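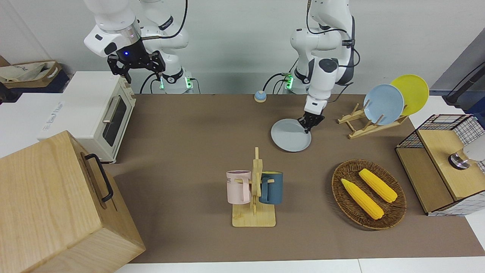
Household Chores and Machines: A Gallery from the Nuvow Test Kitchen

23 May 2018

19 shares | 2 comments

The Nuvow program studies whether machines can take over ordinary work in homes and small shops. Its test kitchen is furnished with the kinds of things found in any apartment, and the tasks are ones that most adults perform without thought. This page presents the work at table height, with short notes on the chores under study.

Plates and the dish rack
A two-armed robot holds a light gray plate by the rim with its left gripper. A blue plate and a yellow plate stand upright in the wooden rack. Plates are a demanding test because the grip must be firm at one thin edge while the rest of the weight hangs free. The program counts a plate as put away only when it stands in a slot without support. In the most recent series, 86 of 100 attempts met that standard.

The toaster oven
The right gripper is open just above a small toaster oven with a dark glass door and a silver handle across the top. Opening a door of this type calls for a pull along a curve, and a straight pull tends to drag the whole appliance forward. Door tasks are scored separately from dish tasks.

Mugs on pegs
A pink mug and a teal one with a yellow interior hang on a wooden mug tree. Hanging a mug requires the handle to be turned toward the peg before the arm moves in. Staff at Bultititz, the program's shop-floor partner, consider this close to the work of stocking display hooks, and the two sites share their results.

Food in the basket
Two ears of corn lie in an oval wicker basket. Food items vary in size and surface from one to the next, and the Yoo grasping software is evaluated on them for that reason -- a fixed grip that suits a mug handle may be wrong for corn.

Present position
Single steps can be done with fair reliability under supervision. Full chores, such as clearing a table from start to finish, cannot yet be left to a machine. Speed also remains well below that of a person. A further set of trials, using the Kanditz scoring sheet at both sites, is planned for November.

19 shares | 2 comments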